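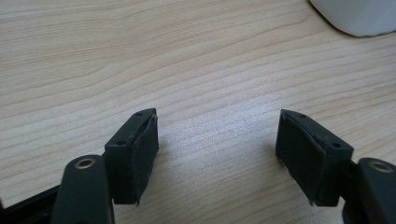
Etmont Furniture Help
Home | My Orders | Care Guides | Tickets | Contact
Filed under: Tables & Worktops > Finish and Care

Ticket 271: table top feels rough after cleaning
Opened April 11, 2018
Product: Sillaven table, pale wood top
Status: Solved by customer

Hello! I've had my Sillaven for 14 months and I love it to bits, but I've got myself in a muddle with the top and would like some advice before I make it worse.

It's a lovely pale thing with a fine straight grain, slightly wavy in places, and up to now all I've ever done is wipe it with a damp cloth. Last week I gave it a proper go with washing-up liquid and the green side of a sponge (I know, I know). It looks fine, no scratches that I can find. But when I run my hand across it, it catches, a bit like a cat's tongue. Only with the fingertips, and worse going across the grain than along it.

Things I've tried so far:

Wiped it down again with plain water, in case it was soap left behind. Felt smoother while it was damp, then went straight back to rough once it dried.

Rubbed it hard with a dry tea towel. No change, and now there's fluff.

Bought a tin of Gurnalach furniture wax from the hardware shop and then lost my nerve and left the lid on. The label says "for waxed or bare wood" and I haven't a clue which mine is! The care leaflet went out with the packaging.

So my questions are, is mine oiled or lacquered, and can I sand it?

Update from me, same evening

Thanks for the quick reply. I did the water drop test you suggested, 2 drops on the underside and one on top near the edge. The underneath ones soaked in and left dark spots, and the top one went flat and slowly did the same, so oiled it is, and thirsty by the sound of it. The dark spots had gone by bedtime, which was a relief.

I'm taking the Gurnalach tin back. You said oil first, and I've ordered the Arain clear one from your care page. I did look at the tinted one but I like the pinky honey colour just as it is.

Update

Right, it's done! Writing down what I did in case it helps the next person with a sponge.

Cleared the lot off and let the top dry overnight. Went over it with the very fine paper, along the grain only, hardly pressing at all. I did the underside first for practice and I'm glad I did, as I was leaning on it far too much to start with. Then a vacuum with the brush end, a barely damp cloth, and another good wait.

Oil went on with an old T-shirt, thin as I could manage. I left it 14 minutes by the oven timer and wiped off everything that would come off. One corner stayed tacky the next morning where I'd been generous, but a dry cloth and some elbow grease sorted that out.

It's smooth again in both directions. The rag is drying flat outside on the wall, as the tin tells you very firmly not to scrunch it up.

One last thing, do I need a second coat now or can it wait until May? Happy for you to close the ticket either way, and thank you for being so patient with me.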